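Candle and Table Decoration Safety Checklist, with Comments

For the Plillwood supper room, December tables

Hello again, dear table dressers! We had such lovely tables last winter (the pine cones and the blue glass are still being talked about) that I thought it was time to type up the walk-round sheet I've been keeping on the back of an envelope. Please go through it once when your table is dressed and again just before the doors open at 6 p.m. Mark each line OK or FIX, and write as much as you like in the margins. I've put my own comments under each point from our trial evening, when we dressed the long table and lit everything to see how it behaved.

1. Candles stand upright and firm in their holders.
Mostly OK. The tapers in the pressed glass holders were a little loose, and I fixed them with a pea-sized bit of candle wax softened in the hand. The brass ones from Furnlow are a snug fit and need nothing at all.

2. Flame is well clear of greenery, ribbon and paper.
FIX on the trial table. I do love a garland that wanders in and out of the candlesticks, but the cedar had crept right up to two of them by the time we'd finished fussing with the place cards. Keep at least 4 inches of bare cloth around every holder, and look again after the guests' napkins go down, as those tall fan folds lean more than you'd think.

3. Nothing hangs over a flame.
OK. The paper stars were moved to the window end and they look prettier there anyway.

4. Runner and cloth lie flat and don't trail on the floor.
FIX, then OK. Our longest cloth is 132 inches, and on the shorter table it puddles at both ends just where people pull out their chairs. Fold the extra under and pin it from beneath – a safety pin, please, never a dressmaker's pin. I found one of those with my knee.

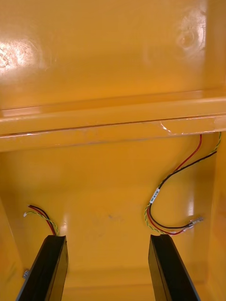
Glossy yellow-orange surfaces with a ledge across the middle.

5. Light strings are in good order.
Run the whole string through your fingers before it goes anywhere near the table. You're feeling for nicks, bare spots and crushed places. We had one string with a flattened section near the plug, and it has gone in the trash. The Jiltemik battery sets were all fine, though please check that the little battery doors are closed properly and tuck the packs where somebody can reach them.

6. Cords are out of the walkway.
FIX. One cord crossed the path to the kitchen door. It now goes along the wall, which took a longer extension than I'd brought, so do come with a spare if you have one. No cords under rugs, however tempting!

7. Glass and china are free of chips and cracks.
I went over all 22 dessert plates with a fingertip around the rim, and three had chips sharp enough to catch a lip. They're too pretty to throw out, so they've become saucers for the pillar candles. Any glass with a crack, even a hairline one, goes straight in the box marked CRAFT.

8. Berries and greenery are safe near food.
Mistletoe and holly berries drop when the room gets warm, and a small child will pick one up before you can say pudding. Use rosehips on strings or the wooden beads for anything that sits beside a plate. Fresh rosemary is always welcome, and it smells heavenly.

9. Centerpieces are low enough and heavy at the bottom.
OK, after a handful of pebbles went into each of the tall Fedoruk vases. Give the table a gentle bump with your hip and see what wobbles.

10. Water bucket, snuffer and fire blanket are where they should be.
OK. Bucket by the side door, snuffer on the sideboard, blanket on its hook. Please don't hang coats over the blanket.

11. One person is watching the candles.
Write the name here before anything is lit: ____________
That person stays in the room until the last one is out. Swap over if you want your dessert in peace, but swap out loud so you both know.

12. Everything out and cool before packing away.
Leave the holders alone for a good half hour. Warm wax and tissue paper make a terrible mess, and I have the stained shoebox to prove it.

Checked by: ____________ First walk-round: ____ Second walk-round: ____

Leave finished sheets in the linen drawer, on top of the green napkins.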